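Softwareentwickler/in Robotik (m/w), Schwerpunkt Bewegungsplanung und Wahrnehmung

Sterna, Standort Gurnmont. Vollzeit, Eintritt ab August oder nach Vereinbarung.

Sterna entwickelt Steuerungssoftware für zweiarmige Robotersysteme. Unser Planer heißt Matar und berechnet Greifbewegungen für kleine Teile, die auf einem Tisch oder in einem Behälter liegen. Das Team Manipulation besteht aus 6 Personen und wird von Eun-ji Ki geleitet.

Getestet wird überwiegend mit einfachen Körpern wie Würfeln, Zylindern und Kugeln. Matar muss erkennen, welche Teile bereits im Korb liegen und welche noch auf der Tischfläche stehen.
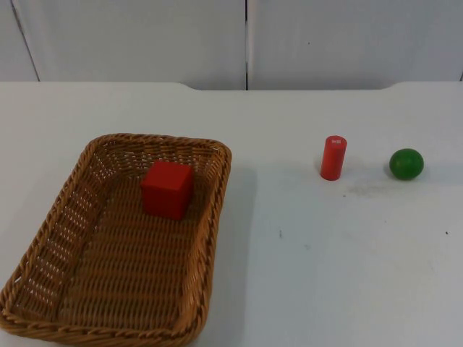
Die Objekterkennung liefert derzeit Lage und Klasse jedes Teils. Geflochtene Oberflächen stören die Tiefenschätzung, und bei gegenseitiger Verdeckung gehen Teile verloren. An beidem arbeiten Sie mit. Unsere Regressionssuite umfasst 117 Szenen und läuft vor jedem Merge.

Ihre Aufgaben

Weiterentwicklung des Bahnplaners in C++, vor allem Anfahrten dicht über der Tischfläche

Kollisionsprüfung zwischen Fingern, Zielobjekt und Nachbarobjekten

Nachverfolgung von Teilen, die der Greifer für die Kamera fast ganz verdeckt

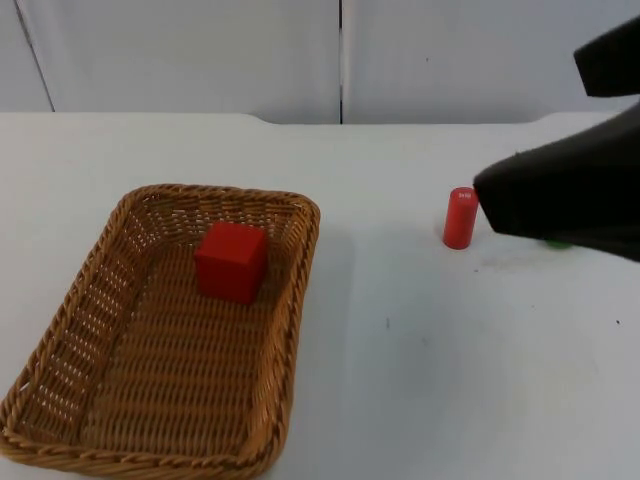 Ihr Profil

Abgeschlossenes Studium der Informatik, Mechatronik oder vergleichbar

Sicheres C++ und Python, Erfahrung mit ROS

Kenntnisse in Kinematik und Kamerakalibrierung

Deutsch oder Englisch fließend

Zur Stelle gehört auch die Auswertung der Handkamera. Deren Bild soll mit der festen Ansicht zu einem gemeinsamen Szenenmodell verrechnet werden, in dem auch der zweite Arm als Hindernis geführt wird.

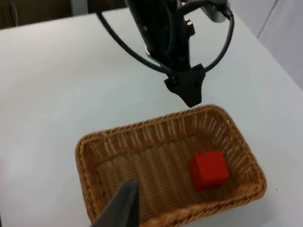
Die Abstimmung beider Arme läuft heute über feste Sperrzonen. Kyung-tae Son hat dafür einen Prototyp mit zeitabhängigen Zonen geschrieben, den Sie übernehmen und zur Serienreife bringen.

Wir bieten

Unbefristeter Vertrag, 28 Urlaubstage, bis zu 60 Prozent Homeoffice nach der Einarbeitung

Bewerbung mit Lebenslauf und einer Codeprobe bis 22. Juni 2018 an Sylvie Gauthier, Personal. Fachliche Fragen beantwortet Kjell Westerberg.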